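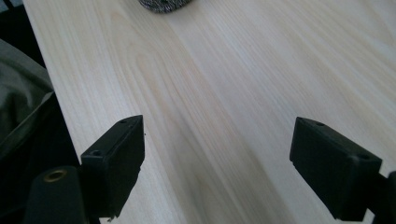
Figure 7.1 The two fingers of a parallel gripper, set apart over the work surface. The screw holes are visible in each finger block.

Chapter 7
Care and Adjustment of the Hand-held Gripper

Learning outcomes

On completing this chapter the student should be able to carry out the daily inspection of a two-finger gripper, judge the condition of the finger faces, replace a worn pad, and enter the work correctly in the service record.

7.1 Introduction

Chapter 6 dealt with the arm and its base. The present chapter is confined to the gripper, and in particular to the hand-held pattern used throughout the Larkorham course. It has the same fingers as the arm-mounted pattern but is carried by the operator, and it therefore meets table edges, door frames and the floor more often than its fixed counterpart. Students who have worked only on fixed cells tend to underestimate the effect of such knocks on alignment.

The fingers are plain blocks held by screws. Each must face the other squarely when closed. A finger that has turned slightly on its screws will still pick up a heavy, regular part, and the fault is usually noticed first with thin or curved items. Osvaldo Sorrentino, who drew up the original workshop notes on which this chapter is based, advised that alignment be checked before any complaint about grip force is investigated. The advice has been kept in every edition.

7.2 The service interval

The Jerner service sheet used in this course calls for a full inspection every 2,000 closing cycles. A shorter check is made at the start of each session and covers the screws, the finger faces and the free movement of the arms. Both are entered in the record under the number of the gripper, together with the initials of the person who did the work. In the worked record at the end of this chapter, gripper 253 had missed four inspections in succession, and the student is asked to decide what should be done before it is returned to use.

7.3 Finger faces and pads

A bare plastic face is hard-wearing but offers little hold on smooth goods. Where the work includes moulded household articles, a felt-like pad is fitted to the inner face of each finger. The pad is a wearing part. Fraying begins along the rims, and a small amount is acceptable provided that no loose fibre reaches across the face. Pads are always renewed as a pair, even where only one is worn.

Figure 7.2 shows padded fingers open before a black corner shelf with a slotted floor. The edges of both pads are no longer clean, and should be compared with the wear chart in Appendix B.
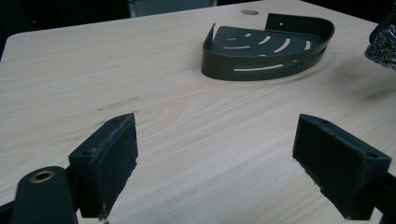 7.4 Replacing a pad

Switch off the gripper and open the fingers fully. Lift the old pad from one corner and draw it back slowly along the face. Remove any remaining adhesive with a plastic scraper; a metal blade will score the block. Wipe the face, allow it to dry, and press the new pad down from the centre outwards. Repeat for the second finger, then close the gripper on a strip of paper and confirm that it is held evenly along its length.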